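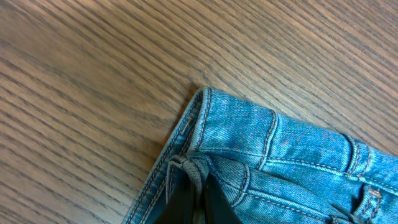 Folding is the easy part, according to one engineer at Tratari; what eats up the day is getting hold of the cloth in the first place. Spend a morning in the lab and you start to see why. Denim is thick at the waistband, thin a hand's width below it, and it bunches up in a new way every time it gets touched.

The method the team calls Storneo takes a fresh run at that problem, and I think it's a lovely piece of work. Older systems try to guess the shape of the whole garment before they move. Storneo skips the guess. It looks through a small camera at the wrist and hunts for places worth pinching — a belt loop, a seam, the corner of a waistband — then closes in, checking its aim again and again on the way down.

It learned this from 300 grasps guided by a person, all on jeans. Then came the test that got everyone in the building talking. Over 124 new tries, with pants it had never met, the gripper got a usable hold 107 times. The training took 4 hours on a single desktop machine!

The misses are interesting too. Most came from pinching two layers where one was wanted, a mistake that's hard to catch from above. Zasitel, a partner lab, is building a thin touch sensor for the fingertip that should feel the difference. Leemans, which runs industrial laundries, wants to try the method on work pants next June. Sweaters, I'm told, will have to wait until the sensor is ready.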